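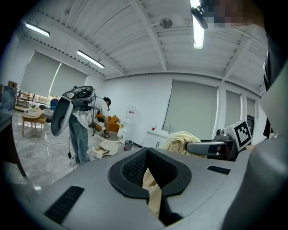

Stoletti household pickups – README

Hi, and welcome to our folder! I'm Dayana Olvera, and I look after the data for the Stoletti team, which is the student robotics club at Montes. If you came for the competition code, that lives in the other folder (ask Uwe). This one only holds the recordings we made by hand, with people wearing the backpack rig and doing small chores with the grippers, plus the notes you need to make sense of them.

What's in here

There are 2762 episodes in the main set and 100 in a held-out set that we don't train on. Please don't train on it either, or our numbers stop meaning anything when we compare with the other teams at Flununmont. One episode is one chore from start to finish: pick up a small thing from a table, put something in a drawer and close it, fold a blanket over a chair, move a cup from the counter to the side table. Each one has the wrist video, the gripper opening over time, the gripper pose and a short text label.

The labels were typed by whoever was wearing the rig, so they have personality. Siham writes "pick up remote" and Iraís writes "take the remote that is on the small table and bring it a bit closer to the sofa". I thought about cleaning them all up and then decided I like having both kinds. Spelling is fixed, the rest is as typed.

How we record

We work in pairs. One person wears the backpack and does the chore, the other sits at the desk, starts and stops the recording and keeps an eye on the tracking. Swap after every block, the pack gets heavy faster than you think! Before each block:

Check that the cables hang free of your legs.
Open and close both grippers all the way, twice.
Look at every marker from up close, then walk back to the start spot.
Say the chore out loud so the desk person can check it against the list.

If you drop something, keep going and finish the chore. Drops are fine and we want them. If tracking is lost, stop and redo the whole thing – half an episode is no use to anyone.

Known problems

Shiny floors bother the tracking when the sun is low. Closing the blinds helps, but then the video is darker, so we ended up with a mix. The column called "blinds" tells you which is which.

Episode 3608 is in the index but has no video. (Yes, the numbering goes higher than the number of episodes. We kept the original numbers when we threw out the bad takes, and renumbering would have broken Itzel's scripts.)

In version 2 the left and right grippers are named the way the wearer sees them. In version 1 they were swapped in places, so please delete it if you still have a copy.

Faces are blurred in the video. If you find one we missed, write to me and I'll pull the episode the same day.

Using it

Anybody in the club or in the Monday class can use the set for homework and projects. Outside of that, ask first, we nearly always say yes. Itzel Cortés wrote the loader and Clinport is the little viewer that Uwe Ackermann made for scrubbing through episodes; start with the viewer and watch twenty or so before you train anything.

Still to do: more drawer episodes with the left hand, and a proper list of the objects.

Last updated Sat 27 March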